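Lachance 共用厨房 安全检查表(附意见)
地点:Draddale,一层
检查日期:11月11日,星期四
检查人:Cirilo Cárdenas
陪同:Berenice Orozco(厨房管理)
表格版本:八月修订版

填写说明
结果一栏只用四个词:合格、需改进、不合格、未检查。“未检查”的意思是当天没有条件检查,不等于合格。意见一栏写我看到的情况和我的建议。中文不是我的母语,所以我尽量用短的句子。如果哪一句有两种理解,请先问我,再去修理。
上一次的表格是 Rocío Olvera 填写的。我把她没有关闭的项目都抄了过来,在编号后面加了“旧”字。

一、入口和通道

1.1 主门能从里面不用钥匙打开
结果:合格
意见:我试了门把手和推杆,两个都可以。推杆左边的螺丝有一点松,我当场拧紧了。

1.2 后门能从里面不用钥匙打开
结果:合格
意见:门很重,但是能开。个子小的人要用肩膀推。请润滑铰链,下次再试一次。

1.3 通道没有堆放物品(旧)
结果:需改进
意见:Rocío 上次写的是“面粉袋放在后门旁边”。面粉袋没有了,现在同一个位置放的是折叠椅。Berenice 说椅子是周末的课程留下来的。我建议在地上画黄线,黄线里面什么都不放,也不放“只放一会儿”的东西。

1.4 出口标志灯
结果:合格
意见:断电测试的时候,前后两个灯都亮着。我等了比规定更长的时间,亮度没有明显变化。

1.5 地垫
结果:需改进
意见:主门里面的地垫有一个角翘起来。用胶带固定不是好办法,胶带脏了以后会自己脱开。请换一块背面带橡胶的。

1.6 门口的应急联系牌
结果:不合格
意见:牌子上的电话是以前的管理员的。请换成 Berenice 的电话。新的牌子请打印,不要手写,上次手写的“1”和“7”很难分清楚。

二、地面、墙面和照明

2.1 地面防滑
结果:合格
意见:我用湿布擦了水槽前面的一块地,然后穿工作鞋走了几次,没有滑。洗碗区的地面比别的地方旧,但是还可以使用。

2.2 地漏
结果:需改进
意见:盖子可以拿起来,滤网里面有米粒和菜叶。清洁记录上写着每天清洗。我相信有人清洗,不过滤网下面那一层大概没有拿出来过。请在记录里把“滤网”和“下层杯”分成两行,每行单独签字。

2.3 墙砖和填缝
结果:合格
意见:灶台后面的填缝有发黄,没有裂开。用小刷子和普通的碱性清洁剂就够了。不要用钢丝球。

2.4 照明
结果:需改进
意见:切菜位置的亮度够。储藏间里面太暗,看不清楚标签上的日期。我在那里看一个罐头的日期,最后要拿到门口才看见。应该加一个灯,或者把现在的灯换成更亮的。

2.5 灯罩
结果:合格
意见:食品上方的灯都有防碎的罩子。储藏间的灯罩里面有死的虫子,请清理。

三、台面

这一部分我写得比较长。租用厨房的人对台面的问题最多,过去的表格里面只有一行“台面:好”,我觉得不够用。

3.1 台面整体
结果:合格
意见:我用手掌慢慢摸过可以摸到的边缘,也用手电筒从侧面照过。没有发现松动。用指节敲的时候,声音前后一样。 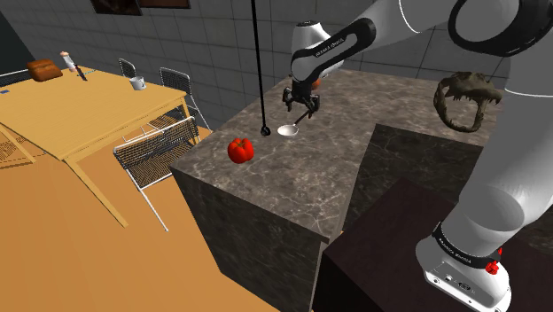
图1 L形石材台面

3.2 石材表面的封护
结果:需改进
意见:做了滴水试验。在三个位置各滴几滴水,等一段时间,再用纸吸干。靠近水槽的位置留下了深色的印子,后来慢慢变浅。另外两个位置没有印子。意思是水槽旁边的封护层已经变薄了。请在下一个没有课的日子重新做封护,做完以后按照产品说明等够时间,不要提前放食品。

3.3 酸性食品的痕迹
结果:需改进
意见:有几处圆形的暗斑,我的判断是柠檬汁或者醋的瓶底留下的。这种痕迹不影响卫生,但是表面会比别的地方粗糙,容易留住油。请在台面规定里加一句:醋、柠檬、番茄酱的瓶子要放在托盘上。现在的规定只写了“请保持干净”,这样写太宽了。

3.4 热锅
结果:合格
意见:隔热垫够用,都挂在灶台旁边。Emiliano Magaña 问我,石材是不是不怕热。我的回答是:石材比木头耐热,可是突然的温度变化可以让它开裂,尤其是在水槽口和转角的地方,材料窄,力量集中。所以热锅还是要放在垫子上。

3.5 转角和边缘
结果:需改进
意见:内转角的填缝胶有一小段变硬,用指甲可以抬起来。请把旧胶全部刮掉再打新的胶。在旧胶上面打新胶,几个月以后又会脱开。外转角没有缺口。边缘的手感是圆的,衣服和手套不会被挂住。

3.6 台面承重
结果:合格
意见:Berenice 给我看了安装的文件,文件上写的是均匀放置时最多200公斤。请注意“均匀”这个词。把搅拌机和所有的面粉放在一个角上,不是均匀。另外,人不可以坐在台面上,也不可以站在台面上换灯泡。我写这一句,是因为梯子在储藏间的最里面,拿出来不方便。请把梯子移到靠门的位置。

3.7 台面清洁剂
结果:不合格
意见:水槽下面有一个喷瓶,没有标签,里面的液体是淡黄色的。Berenice 认为是稀释过的中性清洁剂,但是她不能确定。不能确定的东西不可以用在食品接触面上。我们两个人一起把它封好了,放在废液桶旁边,等待处理。以后每个喷瓶必须有三项内容:名称、稀释比例、配制的人。
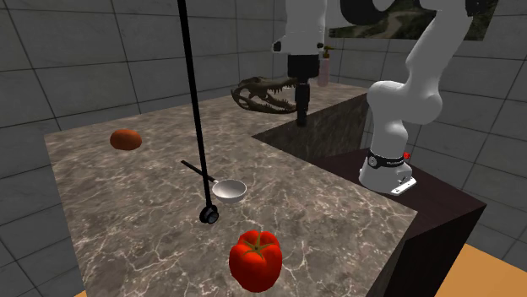

3.8 抹布的分开使用
结果:需改进
意见:规定是按照颜色分:一种颜色擦台面,一种颜色擦地面和垃圾桶。规定很好,但是挂钩上没有写颜色,所以抹布洗完以后挂在一起。请在挂钩上贴颜色标签。还有,抹布没有完全干就叠起来放进抽屉,这个习惯要改。

3.9 砧板
结果:需改进
意见:生肉用的砧板中间刀痕很深,已经洗不干净,应当换掉。其他砧板可以继续用。砧板要竖着放,两块之间留空隙,让空气通过。

四、水和排水

4.1 热水温度
结果:合格
意见:打开龙头以后要等一会儿才热,温度最后达到要求。早上第一个使用的人应当先放水。

4.2 洗手池
结果:需改进
意见:洗手池必须只用来洗手。我看到池子里有一个滤茶的网。肥皂有,纸巾也有,脚踏的垃圾桶没有,现在用的是要用手掀盖的桶。洗干净手以后又摸桶盖,等于没有洗。请换成脚踏的。

4.3 水槽下的管道(旧)
结果:合格
意见:上次这里滴水。我把干的纸放在接头下面,检查结束的时候纸还是干的。这一项可以关闭。Rocío 的维修单我附在表格后面。

4.4 隔油池
结果:未检查
意见:盖子要用专门的工具打开,工具那天不在。请通知 Montserrat Zepeda,让她在清理公司来的那天替我看一次,并且写下油层的情况。气味没有特别重。

4.5 滤水器
结果:需改进
意见:滤芯是 Zikia 的,外壳上没有写更换日期。从记录里也查不到。我建议现在就换一个新的,把日期写在外壳上,从这一天开始计算。用猜的办法倒推日期没有意义。

五、燃气、电气和通风

5.1 燃气总阀
结果:合格
意见:阀门容易转动,开和关的方向有标记。前面没有东西挡住。三名常用厨房的人里面,有两名能马上指出阀门的位置。第三名是新来的,Berenice 已经教她。

5.2 燃气软管
结果:合格
意见:用肥皂水检查了接头,没有气泡。软管上印的有效期还没有到。请不要把毛巾挂在软管上。

5.3 插座和漏电保护
结果:需改进
意见:按了测试按钮,靠近水槽的插座马上断开,冰箱那一路也是。烤箱旁边的插座面板有裂纹,没有露出金属。在更换以前,请用胶带把这个插座封住,并写上“停用”。

5.4 延长线
结果:不合格
意见:搅拌机的延长线经过走路的地方,又经过洗碗区的地面。两件事都不允许。Emiliano 说只在人多的课上才这样接。人多的时候更危险。搅拌机要放在有固定插座的一边,课程的座位要按照插座来安排。

5.5 排烟罩
结果:需改进
意见:风量可以,一张纸能吸住。滤网的油比较多,用手指一摸就有一层。按照现在的使用次数,清洗的间隔应当缩短一半。清洗以后要完全晾干再装回去。

5.6 烤箱门
结果:合格
意见:密封条完整。门放下来的时候停得住,不会突然掉下去。

六、刀具和小工具

6.1 刀具存放
结果:合格
意见:磁条固定得牢,刀尖都朝同一个方向。抽屉里没有散放的刀。

6.2 刀具状态
结果:需改进
意见:大刀有些钝。钝的刀要用更大的力量,手更容易滑。磨刀请送出去做,课程用的手拉式磨刀器会把刀刃弄得不平。

6.3 勺、铲和夹子
结果:需改进
意见:先看手柄和头部连接的地方,这里最容易存脏东西。两把铲子的连接处已经松开,里面有黑色的痕迹,我放到了报废的箱子里。塑料的工具,如果边缘有融化或者起毛,也请报废,因为小碎片会掉进食品。木头的工具要没有裂纹,洗完马上擦干,不要泡在水里过夜。

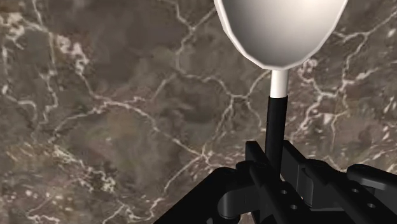
6.4 试味用的勺子
结果:需改进
意见:在课上,学员常常用搅拌的勺子试味,然后又放回锅里。请在灶台旁边放两个容器,一个写“干净”,一个写“用过”。一把勺子只试一次。老师自己也要这样做,学员看的是老师的手,不看墙上的规定。

6.5 温度计
结果:合格
意见:用冰水校准,误差在允许的范围里。备用电池没有了,请买。

6.6 玻璃器具
结果:需改进
意见:量杯有一个口上有小缺口,已经拿走。玻璃器具应当放在低的架子上,现在放得比我的头还高。

七、冷藏和储藏

7.1 冷藏柜温度
结果:合格
意见:容量216升的那一台,上层和下层的温度都合格。门开得太久的时候,上层会先升高,所以请不要把奶制品放在最上面。

7.2 生食和熟食分开
结果:合格
意见:生肉在最下层,有托盘。这里做得很好,比我上次来的时候整齐很多。

7.3 标签
结果:需改进
意见:大部分盒子有日期。有的日期是制作的日期,有的是到期的日期,没有写明是哪一种。请统一只写制作日期。谁的食品也要写名字,Berenice 不应该每个星期去猜。

7.4 干货
结果:合格
意见:容器都有盖,离开地面。Clerora 的豆子是开过的袋子,用夹子夹着,请倒进有盖的罐子。没有发现虫子或者老鼠的痕迹。

7.5 过敏原资料
结果:不合格
意见:文件夹是空的,只有封面。有坚果、麸质和乳制品的课程,必须在报名的时候就问学员。资料要放在厨房里面,锁在办公室的电脑里没有用处。这一项请最先处理。

八、消防和急救

8.1 灭火毯
结果:合格
意见:挂在灶台和门之间,拿的时候不用越过火。

8.2 灭火器
结果:合格
意见:压力在绿色的范围。检查卡上的签字有一个月是空白的,请不要补签,空白就让它空白。

8.3 急救箱
结果:需改进
意见:缺少烫伤敷料,蓝色创可贴只剩下很少。箱子里有一瓶私人的止痛药,我交给了 Berenice。箱子不上锁,这样是对的。

8.4 烟雾和热探测器
结果:合格
意见:测试按钮有声音,走廊里也能听见。

8.5 疏散说明
结果:需改进
意见:墙上的图还是改建以前的图,后门的位置画错了。集合地点写的是“外面”。外面是哪里?请写具体的地方,例如对面的停车场入口。

处理顺序

马上处理:7.5 过敏原资料;5.4 延长线;3.7 没有标签的喷瓶;1.6 联系牌。
下一次课以前:5.3 插座封住并停用;4.2 脚踏垃圾桶;8.3 急救箱补充;3.9 更换砧板。
本季度以内:3.2 封护;3.5 填缝胶;2.4 储藏间照明;5.5 排烟罩;8.5 疏散图。
其余的项目由 Berenice 自己安排,不需要先问我。

负责人的回复(由 Berenice Orozco 填写)

1.3 椅子已经搬到楼上。黄线要等我买到油漆。
3.3 托盘我们有,一直放在烤箱上面没有人用。我拿下来了。
3.7 同意。我问了所有的租用人,没有人记得是谁配的。已经按废液处理。
4.4 Montserrat 知道了,她会把结果写在背面。
5.4 Emiliano 不太高兴,他说换位置以后后排的学员看不见搅拌机。我们先试一次课,再谈。
6.2 刀已经送去磨。这段时间课上只用小刀,切南瓜的课推迟。
7.5 表格做好了,正在请 Rocío 帮我检查用词。

检查人的补充

关于 5.4,我理解看不见是一个困难。可以把搅拌机放在带固定插座的那一边,让后排的人在和面的时候走到前面来站着看。延长线不可以再用,这一点我不改。
关于 3.2,做封护的那个人请先在不显眼的地方试一小块,等干了再看颜色。有的产品会让石材变深,变深以后很难恢复。
4.4 的结果收到以后,我会把“未检查”改成别的结果,并在旁边签字。

签字:Cirilo Cárdenas
签字:Berenice Orozco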